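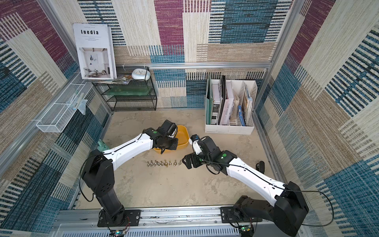 Chapter 5
Who Sorts the Fittings Now?

I spent my first working summer at a bench in Pitgate, putting small metal fittings into tubs. Brass ones here, silver ones there, bent ones in a coffee can by my foot. A good shift was 600 pieces, and I knew it was 600 because the woman who ran the bench, Siiri Koskela, wrote everybody's number on a board by the door. I hated that board. I also got pretty fast!

So when I look at two arms reaching over a short row of fittings with a yellow tub waiting beside them, I get a funny feeling in my hands. I know that job. I know how the rounded heads roll when you pinch them wrong, and how your neck feels by 3 in the afternoon.

This chapter is about what happens to a job like that, and to the people around it, when part of it is handed to a machine. Chapter 4 dealt with the machines themselves (joints, grippers, how a motion gets planned), so I'll mostly leave that alone here. We're going to talk about benches, shifts, pay and who gets asked.

Most of our examples come from Clondel, a parts shop with 100 people on the payroll when it started automating its sorting benches. I visited a lot, drank far too much of their coffee, and talked to anyone who would put up with me. Boris Đorđević had sorted by hand for years before the change. When I asked what his day was like now, he said, "I used to get tired in the wrists. Now I get tired in the eyes." I wrote that on the inside cover of my notebook and kept coming back to it, and you'll meet it again in section 5.3, where we look at what watching does to a person compared with doing.

A few words you'll need before we start. A task is one piece of work, like picking up a fitting and setting it in a tub. A job is the whole bundle of tasks somebody gets paid for - and the bundle nearly always has things in it that were never written down. Siiri's bench also trained the new people, caught bad batches early and knew which supplier's boxes split open. Keep that in mind when somebody tells you a job has been automated, and ask them which tasks they mean.

Before you read section 5.1, pick a job you've had, or one you've watched up close, and list its tasks. Put a star next to any that your boss didn't know about.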